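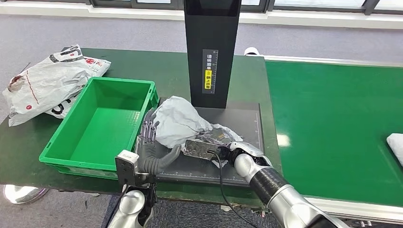
Abb. 7.1: Zweiarmiger Aufbau mit einer mehrfingrigen Hand beim Greifen eines zerknitterten Kunststoffbeutels. Links auf dem Tisch eine leere Kiste.

Kapitel 7
Alltagsarbeit als Prüfstein: Handhabung formlabiler Objekte

7.1 Ausgangslage

Die industrielle Robotik hat ihre größten Erfolge dort erzielt, wo Werkstücke steif, bekannt und wiederholgenau bereitgestellt sind. Schweißen, Palettieren und Bestücken gelten seit Jahrzehnten als beherrscht. Tätigkeiten, die in Haushalten und Packereien nebenbei verrichtet werden, entziehen sich der Automatisierung dagegen weitgehend. Dazu zählen das Zusammenlegen von Wäsche, das Öffnen einer Versandtasche und das Einräumen gemischter Ware in eine Kiste. Das vorliegende Kapitel behandelt die Frage, in welchem Umfang Maschinen solche Arbeiten heute übernehmen können und woran sie scheitern.

Ein dünnwandiger Beutel wie in Abb. 7.1 eignet sich gut als Einstieg. Seine Gestalt ist nicht durch wenige Parameter beschreibbar, sie ändert sich mit jeder Berührung, und glänzende oder durchscheinende Ränder erschweren die Tiefenmessung. Ein Griff, der an einer Falte ansetzt, kann bei der nächsten ins Leere gehen. Die in Kapitel 3 eingeführte Posenschätzung starrer Körper ist hier nur eingeschränkt anwendbar.

7.2 Leitbeispiel: Packplatz Harawira

Als durchgehendes Beispiel dient der Packplatz der Versandabteilung Harawira, an dem Rücksendungen vereinzelt, gewendet und in Kisten abgelegt werden. Benedita Mendes und Volodymyr Pavliuk haben die dortigen Arbeitsabläufe in einer Feldstudie erfasst und in 22 Teilhandlungen zerlegt. Der Auswertung liegen 700 manuell bearbeitete Sendungen zugrunde. Von den Teilhandlungen stuften die Verfasser 14 als nach dem Stand der Technik automatisierbar ein, sofern Beleuchtung und Zuführung festgelegt sind. Die übrigen acht betreffen fast ausnahmslos weiche Verpackungen.

Bemerkenswert ist die Verteilung des Zeitaufwands. Die automatisierbaren Teilhandlungen sind überwiegend kurz - Ablegen, Verschieben, Ausrichten -, während das Glätten und Wenden weicher Beutel auch geübten Arbeitskräften Nachgriffe abverlangt. Eine Teilautomatisierung nach Anzahl der Schritte überschätzt daher den wirtschaftlichen Nutzen. Abschnitt 7.5 entwickelt hierzu eine gewichtete Kennzahl.

7.3 Beidhändiges Greifen

Zwei Arme erlauben es, ein weiches Objekt an zwei Stellen zu fassen und unter Spannung zu setzen. Die Spannung verringert die Zahl möglicher Formzustände und erleichtert die anschließende Wahrnehmung. Dem steht ein erhöhter Koordinationsaufwand gegenüber: Beide Hände teilen sich den Arbeitsraum, verdecken einander die Sicht und müssen ihre Kräfte aufeinander abstimmen. Bei mehrfingrigen Händen tritt die Wahl der Fingerstellung hinzu.

Von einer Lösung des Problems kann gegenwärtig nicht gesprochen werden. Erfolgsquoten aus Laborversuchen sind nur vergleichbar, wenn Objektauswahl, Ausgangslage und Abbruchkriterium offengelegt werden.

Lernziele

Nach Bearbeitung dieses Kapitels sind die Studierenden in der Lage,
- formlabile von starren Objekten hinsichtlich Modellierung und Wahrnehmung abzugrenzen,
- einen manuellen Arbeitsablauf in Teilhandlungen zu zerlegen und deren Automatisierbarkeit zu beurteilen,
- veröffentlichte Erfolgsquoten kritisch einzuordnen.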